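Feteo bench keeps rocking (long thread, now fixed)

Posted Jun 25, 2020 by Gervásio

Ticket status: closed by me, reopened by me, closed again

Okay, so this is me writing up the whole saga of the rocking bench, partly because I promised support I would and partly because I searched for an answer for ages and found one forum post from a guy who gave up and put his outside.

The bench is the Feteo, the hall bench with the sheepskin seat and the forked driftwood legs. I bought mine from the Baldursdóttir shop, and I love it, I really do! It's the first thing you see when you come in the door. But from the first evening, every time you sat down to pull your boots on, it went clunk to the left. Stand up, clunk to the right. My wife started calling it the boat.

First thing I tried was the obvious one. I flipped it over on a blanket and snugged up all the bolts with the little key that comes taped under the seat. Two were a bit loose (back left and the middle one), so I figured I had it. Put it back, sat down, clunk.

Second thing was felt pads. I stuck one under the short leg, and that got me through dinner. Then the pad squashed flat and we were at sea again. I tried a double pad, which slid off sideways and left glue on the floor. Don't do this on oiled wood. I'm still rubbing at the spot.

At that point I wrote to the shop. They answered fast, I'll give them that, and asked for the batch number, which is burned into the underside of the frame right where the fleece folds over it, so you have to peel the fleece back to read it. Mine is 52. They also asked me to check whether the floor was level. Fair question! I carried the thing into the kitchen, where the floor is tile and I trust it more, and it rocked there too. Just a slightly different rock.

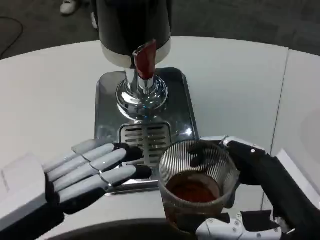 Drinks dispenser, red tap handle, drip tray.

So, not the floor. Support then sent me a PDF about the Cliduda bracket, the flat steel cross piece that ties the legs together under the seat. The idea is that the driftwood keeps moving a little as it dries out in a heated house, and if the bracket was tightened all the way at the workshop, it can't move along with the wood and pulls one leg up. Makes sense when you read it. What the PDF leaves out is that you have to loosen all of the bolts before you tighten any of them. I did them one at a time, like a dope, and made it worse.

Second round, done right:

- bench upside down on the blanket, fleece unclipped and put well away from the dog
- every bolt on the bracket backed off until it turned with my fingers
- bench right side up, 30 pounds of cat litter on the seat, left overnight
- next morning, bolts tightened in a cross pattern, a quarter turn each, with the bag still up there

The cat litter part was my own idea. Support said "a moderate weight," and that was the heaviest thing I could lift without calling somebody.

Result: one tiny tick left, only if you sat way over on the end. I closed the ticket. Then my brother came over, sat way over on the end, and I reopened the ticket.

The last bit was the foot itself. The back left leg has a knot right at the bottom, and it was standing proud of the rest. I rubbed chalk on the kitchen tile, set the bench down, gave it a wiggle, and the chalk showed me the high spot. A few strokes with 600 grit did nothing at all (too fine, I knew it was too fine, it's what I had in the drawer), so I borrowed a rasp and took off maybe the thickness of a business card. Dab of Anix wax over the raw wood and you can't tell.

No rock. I've been sitting on it at both ends like a kid.

If yours does the same, go bracket first, foot last. I nearly took the rasp to it on day one and I'd have ended up with a shorter bench that still went clunk. The plan is to check the bolts again in September before the heat comes on.

99 shares | 3 comments

driftwood_dee
Mine is the two-seater and it's the same leg! Did you need to take the fleece off completely or can you just fold it back?

Gervásio Brandão
@driftwood_dee completely. There are clips along the back edge you can't reach otherwise. Watch your thumbnails.

hallwaymoose
The cat litter trick worked on my antler coat stand too, thanks. Used dog food.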